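**Ticket 379: Fixed view, vase task – episodes rejected at upload**
Opened by: Marama Tapsell
Project: Trindura (flower arranging set)
Status: fixed, watching
Date: December 6, 2021

**What's wrong**
Kekana is throwing out episodes from the vase task with "target not found at start". Yesterday it was the odd one. This morning we lost 40 out of 70, and the rejected ones look perfectly good to me when I play them back!

**Tried so far**

- Restarted the Kekana uploader. No change.
- Re-ran one rejected episode on the Flornwood machine. Same error, same step, so it isn't our local copy.
- Swapped the glass for the opaque pots from the old set. All passed. Lovely clue – the checker copes with pots and stumbles on clear glass.
- Turned the start check down from 60 to 40. Most of the glass episodes came back, but so did two where the operator had plainly forgotten to set the table. Put it back to 60.

**Cause**
The start check in Prevau looks for the outline of the vase and nothing else. Clear glass with bright tube lights behind it hardly has an outline, and the plain narrow bottle is the worst of the lot. The big patterned vase almost always gets through, and I'm rather fond of it now.

**Fix**
The check now accepts either the vase outline or the stem and bud above it. I've pushed this to the Prevau branch and re-run the whole rejected batch – 38 of the 40 pass, and the other two really are bad starts. So pleased with this one, because glass is exactly what we want the model to learn from. 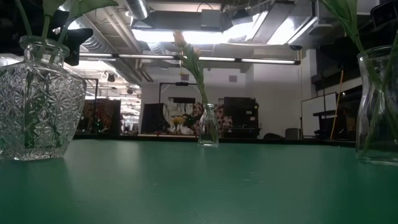

*Fixed view, vase task. Small bottle with the tulip bud in the middle, cut-glass vase on the left.*

**Still to do**

- Relabel the two bad starts as "setup" so they stay out of training.
- Add a few clear glass starts to the checker's own test set.
- Ask Flornwood whether they want the February glass episodes run through again. I'd love to get those back too.

Leaving this open until the next full batch is in. – Marama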